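4.3 Preparing the Kitchen Counter Cell

This section explains how the operator prepares the counter before a manipulation run. Please read section 4.2 (emergency stop) first. The rules come from the Codetti site practice, revised in October by Anum Rajput.

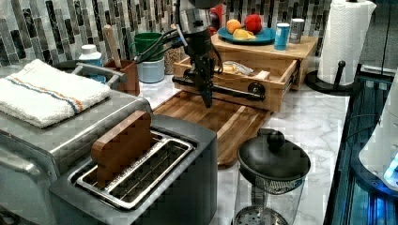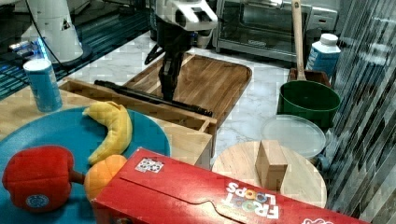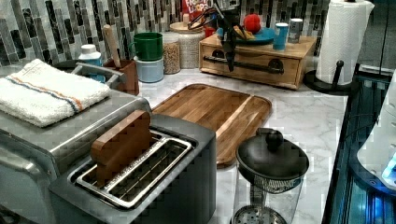 Figure 4-3. Counter with cutting board, gripper lowered, in three views.

1. Press the emergency stop and confirm that the arm does not respond to the pendant. Only after this you may put your hands on the counter.

2. Place the cutting board first. All other objects are placed in relation to it.

3. Put the wooden bread slice upright in a toaster slot. The toaster must stay unplugged during the whole run.

4. Place the fruit on the plate. Cans may stand next to the plate, but they must be closed and never filled by the operator.

5. Check the drawer by hand. It should open and close without force. If it sticks, write it in the log and do not start.

6. Look at the cables of the arm. They need enough slack for the full reach, and no cable may lie under an object or inside the drawer.

7. Step back behind the floor line, release the emergency stop and set the speed limit to level 5 or lower.

CAUTION: Glass items are allowed on the counter only when the layout sheet lists them. If glass breaks, stop the run and clean the full counter — also the places where you do not see any pieces.

CAUTION: Do not reach for a falling object while the arm is enabled. Let it fall.

NOTE: The folded towel on the toaster oven is part of layout 13. The oven must not be heated in this layout.

NOTE: Gripper fingers are inspected after every 3,000 cycles. The counter is shown on the Prollel status page, under Maintenance. When the inspection is due, the run is not started, even for a short test.

If the layout is different from the sheet, do not correct the sheet yourself. Send the difference to Kuldeep Vashisht and wait for his answer before you continue with section 4.4.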